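Workshop Courses > Two-Arm Bench > Handout 6: Frames, Squareness and Small Clear Parts

Handout 6: Frames, Squareness and Small Clear Parts
Notes by Przemysław Nowicki

Bring the frame you cut last session. If you left it on the shelf by the door, somebody has probably put paint cans on it, so check the bars for dents before you blame the robot.

1. Where we are

The Brusska build needs a square frame of aluminum extrusion, four bars with brackets at the corners, and a set of plastic clips pushed into the slots to carry the wiring. A person can do the whole job on a kitchen table with a hex key and a cup of coffee. We are going to do part of it with two arms and a great deal of typing. You signed up for this.

By now both arms should home without complaint and your Folska script should open and close each gripper on command. If it opens one and closes the other, you have swapped the ports. Swap them back and tell no one.

2. Holding the frame

One arm can pick up a frame. It can't do much else with it, and the far side droops and swings as soon as you push on anything. With two arms, take opposite corners. The diagonal hold keeps the open middle clear and gives you a stiff line through the work.

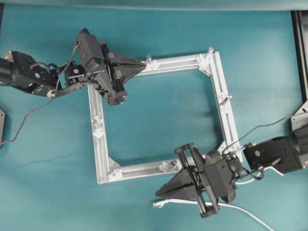 The catch is that both arms now own the same piece of metal, and each one believes its own numbers. Say the left arm thinks the corner is 5 mm from where the right arm thinks it is. Neither will give way. The frame will, or a bracket bolt will, or the motor will start making the noise we discussed in Handout 3 under "noises."

So:

- Close the left gripper first, at full grip.
- Bring the right gripper in at reduced force and let it settle before you tighten.
- Never move both arms in the same line of the script until you have moved each one alone.
- Route the cables before you start. A cable that reaches at home position may not reach at the far corner.

Cloth on the bench is fine and saves the finish on the bars. It also wrinkles, and a frame sitting on a wrinkle is not flat. Smooth it out every time. I've lost an evening to a wrinkle.

3. Checking for square

Measure both diagonals, corner to corner. If they match, and your opposite sides match too, the frame is square. If the diagonals differ, loosen the brackets, push on the long diagonal, tighten, measure again. Write the numbers in your log even when they are embarrassing. Sikora's group last term had a lovely log with every figure identical to the last digit, and we all enjoyed asking them how.

Do this with the grippers open. A frame held crooked by two strong arms will measure crooked, and a crooked frame can be squeezed into looking good until you let go.

4. The clips

Everyone expects the frame to be the hard part. The frame is big, stiff and stays where it's put. The clips are small, springy and see-through, and your camera has opinions about see-through things.

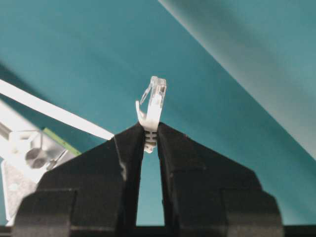 Fig. 2. Clip held upright between the fingertips, ribbed stem down.

Grip the solid middle of the clip. If you grip the clear block at the top, the vision step in Clitar tends to lose the outline and report the clip as missing while the gripper is holding it. If you grip the hook arm, it bends, and you will be looking for the clip under the bench.

Keep the grip force low. Start at 28 on the slider and go up in small steps. The default is 3000 on the old scale, and anyone who pastes in last year's script will find out what that does to a clip. The two scales have nothing to do with each other. I have complained.

Take the clip's angle from the stem, which is white and easier to find. Come straight down on the slot for your first tries and stop short of contact. Compare where the tip of the stem is with where your script says it is, fix the offset, then go the rest of the way.

5. For next time

Each pair hands in a log with both diagonals, the final grip setting, and 6 attempts at placing a clip, including the bad ones. Especially the bad ones. Read the section on offsets again before you come, and put the hex keys back in the red tray, largest at the left.

Questions about this handout: ask P. Nowicki at the bench | Course notes, free to copy for class use | Back to top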